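The Gista Play Kitchen Tabletop Set
by Terix

Shop > Pretend Play > Kitchens and Food > Gista Tabletop Set

Page last updated October 30, 2020

Item number 2487
In stock, ships from our Notden warehouse

If you have ever watched a child spend a whole afternoon putting one strawberry on one plate, taking it off, and putting it back on again with great seriousness, then you already understand what the Gista set is for. We put it together for families and classrooms who don't have the floor space for a full wooden play kitchen (we don't either!) but who still want plates, bowls, something to pour, something to rinse and a few good things to eat, all on one table where everyone can reach.

Gista started out as a small box of play food that we sold alongside our table line, and people kept writing in to ask whether we could add dishes. So we added dishes. Then they wanted a colander, and a bottle of ketchup, and of course once you have ketchup you need somewhere to put it. The set you see on this page is the grown-up version of that little box, and we're awfully fond of it.
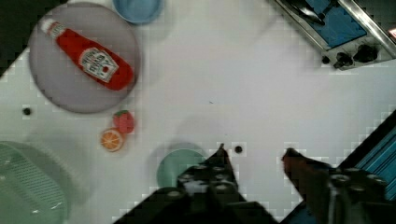

Gista plate, ketchup bottle, strawberry and citrus slice on the white Jõgi table.

What we hear most from parents is how much they like the colors, and we do too. We stayed away from the very loud primary shades on the dishes and kept those for the food, so the red of the strawberry and the orange of the citrus slice are what a child's eye goes to first. The dishes are in quieter grays, blues and greens. They look nice together on a shelf, and if a piece from another set wanders in, it usually fits right in with the rest.

About the dishes

The round plate is the biggest of the flat pieces and it's the one that tends to become the center of every meal. It has a low rim, so a rolling piece of fruit slows down a bit before it gets away, and it is wide enough to hold the ketchup bottle lying down. The blue bowl is a good size for soup, cereal, salad or whatever is being served in your restaurant today. There's a cup with a short handle for juice and tea. The handle is on the stubby side on purpose, since our own kids always grabbed the longer ones and swung them around.

Then there is the colander, which I suspect is the real favorite. It's oval, pale green, and has a wide rim with a whole grid of little holes in the bottom. Children wash fruit in it, carry things around in it, wear it as a hat, and hold it up to the window to look at the light. You can take it into the bath or out to the sandbox as well, and plenty of our customers do. Just give it a rinse before it comes back to the table, as sand has a way of settling into those small holes and turning up again in June.

About the food

The strawberry has its green top, and the citrus slice shows its segments and pale rind, so there is something to talk about even with very young cooks. Is it an orange? Is it a grapefruit? We call it an orange around here, but we've been corrected more than once by a customer under four feet tall. The banana has a nice curve to it and fits well in a small hand.

And then the ketchup. It's a red bottle with a white cap, and it goes on everything, banana included. The cap stays put on ours, so you won't be hunting for it under the couch, and there is nothing inside to spill.
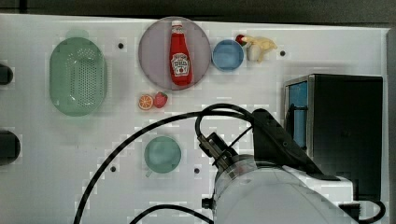

A word on setting up, because we get asked about this quite a bit. You can use the Gista pieces on any flat surface you like, and a kitchen table or a rug will do just fine. If you're using them in a classroom, though, we'd suggest leaving more open space than you think you need. It's tempting to lay out every piece at once in a pretty arrangement, and it does look lovely, but children like to have a bare patch of table in front of them where the cooking can happen. Put the plate and bowl toward the back, the colander off to one side, and leave the fruit out in the middle where it's easy to pick up. Everything else will find its own place within a few minutes.

The Jõgi table is sold separately. It has a plain white top that wipes down with a damp cloth, and the small round holes in the surface are part of the design. They take our Jõgi pegs and dividers, which are handy if you have two cooks who would prefer not to share a kitchen. The dishes slide over the holes without catching, and a strawberry is much too big to fall through.

Cleaning and care

Wash the dishes and food by hand in warm water with a little mild soap, and let them air dry. Please don't put them in the dishwasher. We tried it, we really did, and the plate in particular came out a funny shape. For classrooms that need to clean between groups, a wipe with your usual toy-safe cleaner is fine, followed by plain water.

Store the set away from heaters and out of strong sun. The red pieces will hold their color for years on a shelf but they do fade on a windowsill.

Details

Name: Gista Play Kitchen Tabletop Set
Maker: Terix
Item number: 2487
Recommended age: 3 years and up
Price: $68
Table: Jõgi, white top, item number 554, sold separately
Care: hand wash only

Shipping and returns

Orders are packed by hand in Notden and come in a plain cardboard box, which in our experience gets turned into an oven by dinnertime. If something arrives cracked or missing, write to us with your order number and tell us which piece it is. We keep spares of nearly everything, and we would much rather send you one new bowl than have you mail the whole set back. If you simply change your mind, unused sets can be returned in their original packaging.

You may also like

Jõgi pegs and dividers
Gista extra fruit bag
Gista tea towels, pack of two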